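Teltari opens up its practice bench: 600 simulated demonstrations, made by hand, free to download this November

By Nidia Escobar, data lead, Teltari

I've been told a press release should sound like a press release. I tried one of those, and Wilson Sánchez read it and asked who had written it, so you're getting me instead.

The news first. This November we're putting out Timix, a set of 600 recorded demonstrations of a simulated robot arm working around a small tabletop fixture. Every one of them was driven by a person. Somebody sat down, took the controls and moved that arm through the whole attempt while we logged the arm, the gripper and all the camera views. Nothing in the set was scripted, and I'm really happy about that – scripted motion is tidy and cheap, but our learning system picked up its stiffness right away.

So who did the driving? Ten operators, working at our Salazar office in sessions of 40 minutes. We tried longer sessions early on and the driving got sloppy (mine more than anyone's, I'll admit it). Amparo Benavides trained the group and wrote the operator guide, which is in the download too. It covers how to line up before closing the fingers, when to back off and come in again, and when to give up on an attempt and mark it as failed. Please read it before you train on anything! Half the questions we got from our early testers were answered on its second page.

We kept the failed attempts, by the way. They have their own label, so you can leave them out if you only want clean runs. Benjie Lumbao and I argued over this for most of a lunch. He wanted everything in one pile, I wanted them gone, and the label is where we landed.

The bench itself is simple to look at: a wood surface over a concrete floor, a green block, and the fixture on its pale base plate with its row of four little white squares. The fixture gives people more trouble than you'd guess. Depth is hard to judge on a screen, and a gripper finger can hide the very thing you're reaching for, so our operators learned to switch between camera views all the time. We recorded the views side by side so a model can do the same.

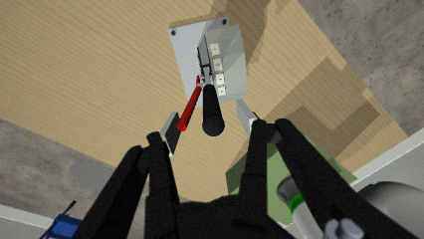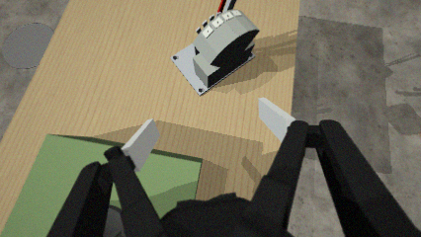
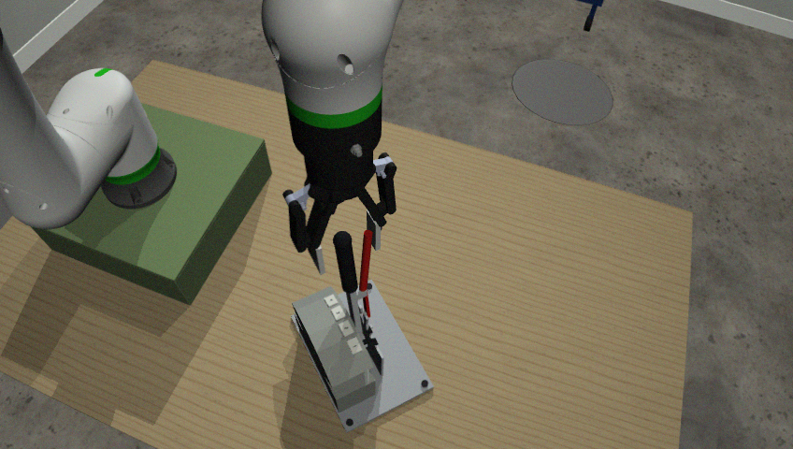
What's in the download

You get the 600 demonstrations with matching camera views, arm and gripper positions for every step, the success and failure labels, Amparo's guide, and 3 short starter scripts that load the data and play it back. Lizeth Bermúdez wrote the scripts and tested them on the oldest laptop in the office – if they run there, they should run on yours.

Timix is free for research and teaching. Companies that want to use it in a product should write to us first, and we'll do our best to keep the paperwork short.

What comes next

We're already recording a second set, called Telluro, with the same operators and more changes to the layout between attempts. I don't have a date for it yet. If you try Timix and something looks off, tell us, because the fix will probably go into Telluro as well.

Press contact: Wilson Sánchez, Teltari, Salazar office. Interviews and bench demos by arrangement, mornings preferred.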